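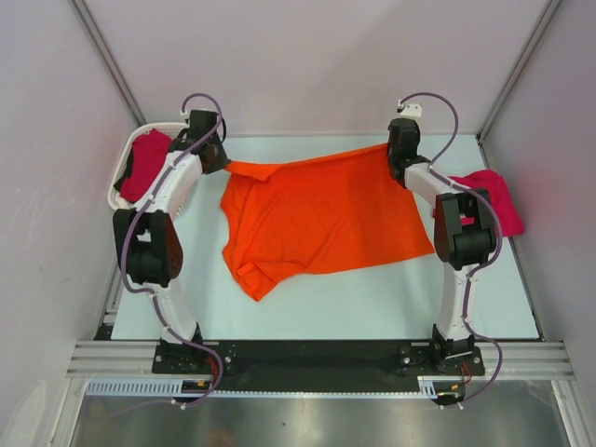

Cloth folding demos: keep the messy grabs or toss them?

Posted in: Teleop and data collection

mossbank_lou
Hi all, long-time reader and only an occasional poster, so bear with me while I get to the point. We've been collecting folding demonstrations on a two-arm setup since June, all teleoperated, and we're up to 1,322 episodes. Every one starts with a piece of cloth dropped on the table any old way and ends with it folded and set aside. I've been very happy with how it's been going, and my operators have gotten so much smoother than they were in the first couple of weeks!

Now the question. A fair number of those episodes have what I call a messy grab. The arms get hold of two corners, but one side of the cloth is still doubled over on itself, or there's a corner tucked under down by the operator's end, and the operator has to lay the thing back down and sort it out before going on to the fold. My first feeling was to throw all of these out and train on the clean ones. But that's a lot of work to put in the trash, and a friend at Stondcombe told me they keep everything. What do you folks do?

tern_and_gull
Keep them, keep them, keep them. We went through this last year with dish towels and I still wince thinking about it. We cleaned our set until it was beautiful, every grab perfect, and the policy we got out of it was lovely right up to the moment a corner was folded under. Then it would just carry on folding as if the cloth were flat, and you'd end up with a sort of lumpy sandwich. It had never seen anybody fix anything. The fixing is the part you can't get any other way, so please don't throw it out.

papercrane88
I'm going to disagree a little, with all respect to tern, who has helped me out more than once on here. There's a difference between an operator who sees the fold, lowers the cloth and opens it up in one good motion, and an operator who pokes at it, lets go, grabs again, drifts off to the side, and finally gets there. The first one is gold. The second one teaches hesitation. We had a policy at Daltberg that would hover over the fabric for ages before touching it, and when we went back through the data, sure enough, that's what our newer people had been doing while they made up their minds.

So my vote is to sort them. Keep the corrections that go somewhere and drop the dithering.

mossbank_lou
Oh, that hovering thing rings a bell! We see it on the left arm mostly. Papercrane, how did you sort them? Did someone sit and watch every single one? I'm picturing a very long Saturday.

papercrane88
We did watch them, sped up, with two of us trading off. You can get the list down first by flagging any stretch where both grippers barely move and neither one opens or closes. It won't find everything, but it gets you to the worst ones quickly. For the pauses at the start of an episode we just trimmed them and kept the rest.

slowloris_lab
Coming at this from the other side, as somebody who spent most of a winter in the operator's chair. Please tell your operators what you want before you start filtering! I was told "fold the cloth" and nothing else, so some days I'd shake it out, some days I'd lay it flat and tug the corners, and some days I'd fold it in half with the crease still in it and hope. All of those are fine ways to do it, but mixed together they made for a confused model, and for a while everybody thought the learning rate was the trouble.

What helped was a one-page guide. Ours went something like this:

Take the two far corners first, one per gripper.
If an edge is turned over, lift, lower, and open it before folding anything.
Don't pull the top edge dead straight. A bit of slack is fine and saves the cloth from popping out of the gripper.
If you drop it twice, end the episode and mark it.

tern_and_gull
Love that guide, though I'd argue with the last line. A drop followed by a good recovery is still worth having, even after 2 drops. I'd mark it and let whoever is training decide.

slowloris_lab
Fair enough, and I won't fight you on it. The marking matters more than the cutoff. Once it's marked you can change your mind later, and we changed ours plenty.

arnus_hobbyist
Small side question, hope it's okay to tag along. How many different cloths are you all using? I have one and it's orange, and I'm beginning to worry that I'm teaching my arms to fold "orange."

mossbank_lou
Tag along all you like! We have 12 in the rotation, different colors and a few different thicknesses, and we swap every so often in the session. The thick ones behave so differently that I wish I'd started with them. The thin ones forgive a sloppy grab and the thick ones will not.

arnus_hobbyist
Thank you, that's me off to raid the linen closet, then.

papercrane88
Put something dark in there too. Black fabric gave our cameras fits, with the creases just about vanishing, and it's better to find that out early.

mossbank_lou
Reporting back, as I always appreciate it when people do. I went through the flagged ones over several evenings with a big pot of tea, and we ended up dropping far fewer than I'd feared. We kept 1,307, with the corrections labeled in their own column, and I trimmed the long pauses at the start the way papercrane suggested. I also wrote up a guide very much like slowloris's and taped it up next to the operator's chair.

The first training run on the new set is going now. I still lean toward tern's side on the drops, so those stayed in.

tern_and_gull
Hooray! Would you post how it does on the tucked-under corners in particular? We're getting ready to start on pillowcases with the Mrema setup and I'd love to know whether the labels helped or whether simply having the examples in there was enough.

mossbank_lou
Will do. I'm planning one run with the labels and one without, same starting piles for both, and I'll put the results in this thread.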